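Technology > Automation > Features

Tue 6 February
By a staff writer

The number Mostora likes to give is 2976. That is how many recorded grasps its bin-picking arm had logged by the end of July, and it comes up in the pitch deck, on the website and twice in the first ten minutes of my visit. I asked how many of those were useful. The answer took a lot longer.

A grasp, for the purposes of the count, is one attempt by the arm to close on one thing. A miss counts. So does a grab that picks up two things by accident. The theory is that a learning system needs failures as much as it needs successes, and I have no quarrel with the theory. My trouble is with the word "diverse," which Mostora uses for its data and which seems to mean that somebody went shopping. The objects are household odds and ends, toys and kitchen stuff and bits of cloth, tipped into a bin and moved around between runs. There are 100 of them on the books. When I asked how many got used in a normal week, the engineer checked a spreadsheet and said 17.

Anyone who has trained anything on 17 objects knows what comes next. The arm gets very good at those objects, in that bin, under those lights. Then a customer ships over a crate of shampoo bottles and the success rate falls through the floor. Belirow, which sells to warehouses, ran into this with its first picker and quietly went back to suction cups for half its line. Oei took the other road and bought a lot of simulated data, then spent a year finding out that simulated cloth doesn't fold the way a real shirt does.

Mostora says its answer is scale. A second cell is going up at its Plukley site, and the plan is 700 attempts a day once both are running. I would be more impressed by seven hundred attempts on things the arm has never met. More of the same bin gets you a bigger file.

There is also the matter of who resets it all. The arm can't be trusted to scatter its own objects fairly, because it tends to drop them in the same few spots, so a person does it by hand. People have habits too. They push things toward the walls, leave the middle clear and keep the awkward pieces for after lunch. None of that is written down anywhere in the records I was shown, and a system that learns from the records will learn the habits along with the grasps.

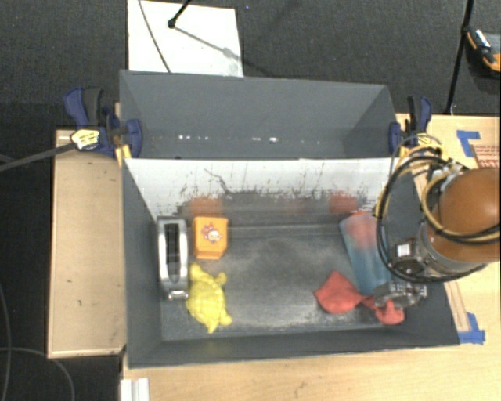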